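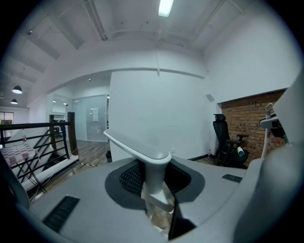

4. Noise and concentration in shared offices

4.1 Setting and method

The study was carried out at the Puvalville premises of Clelix, a firm that handles insurance claims by telephone and in writing. Staff moved there in March from a building with separate rooms for each team. The new floor has no dividing walls between teams, and complaints about noise reached the personnel office soon after the move.

We asked 60 members of staff to keep a short diary over nine weeks. Each entry recorded the task in hand, the kind of sound that had interrupted it, and how long it took to return to the work. Entries could be made at any time, although most were written shortly before lunch or at the end of the day. In all, 2,000 entries were complete enough to be used. Those that gave no task were left out.

Sound levels were measured separately by Starbridge, whose meters were placed at desk height and read every five minutes. The readings were not shown to staff while the diaries were being kept.

4.2 Results

Speech was the interruption most often named. Printers, doors and ventilation appeared far less often, even in weeks when the meters gave their highest readings. Staff who were writing letters reported longer interruptions than staff who were on the telephone, and the difference was greatest when the speech came from a colleague on the same team. A half-heard conversation about one's own work is, it seems, hard to ignore.

Figure 3. Office, Puvalville study.

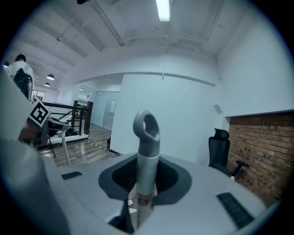

Does a quieter office always mean fewer interruptions?

The diaries suggest that it does not. On the quietest afternoons single voices carried further, and staff noted more interruptions by speech than on days with a steady background of sound.

This agrees with the earlier survey by Căpraru (Section 2), who found that staff at the Kiani offices preferred a low and even level of sound to near silence. Our own figures are less clear for the mornings — telephone traffic was heavier then, and the two effects cannot easily be told apart.

4.3 Limits of the study

Diaries depend on memory and on goodwill. Staff who disliked the new floor may have written more entries than those who did not mind it, and we had no means of correcting for this. The work should be repeated in an office where no recent move has taken place.

Last updated: March

This site uses cookies to improve your visit. Accept all | Manage settings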